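Friday, 18th October

We got the late slot at robotics club again, so I stayed until the building closed. Our group is still on the mug task for the Detlow challenge. The rules give you a bird tray, some cups, and whatever clutter the other teams leave on the table. We have logged 1,961 runs since August and the target is 2,472.

The seahorse mug is the one I keep losing points on. It has a thick handle and a slick glaze, and it's a pain when it's tipped over.

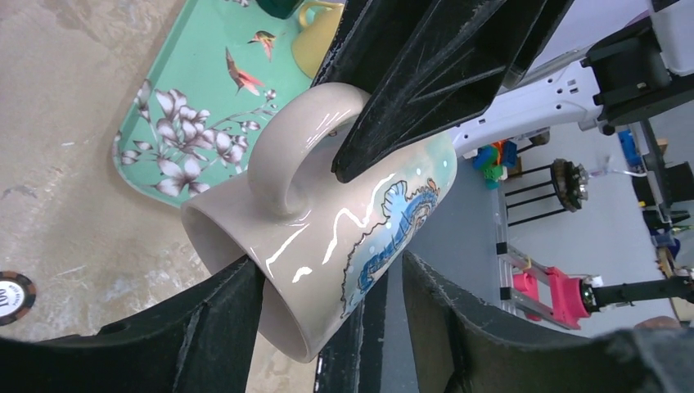 I changed the approach angle in Tetteh, our control script, and set the closing speed to 170. Anything higher made me nervous. I also want to try coming in from the handle side first, but that means redoing the path for the left arm, and I didn't have time.

The other half of the group worked on clutter. They want both arms going at once by the Mikport meet. I think one arm at a time is enough for now. 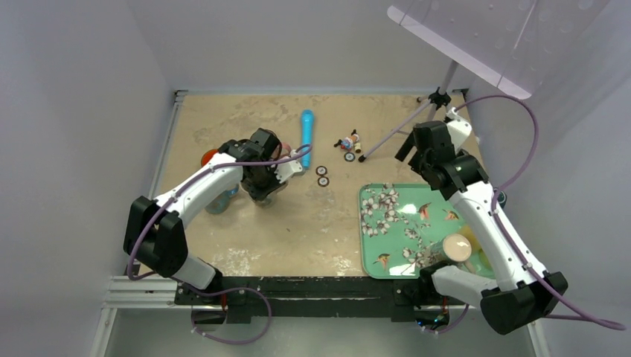 *Both arms over the table, tray at lower right.*

Next week I'm on logging duty and will probably bring a better chair.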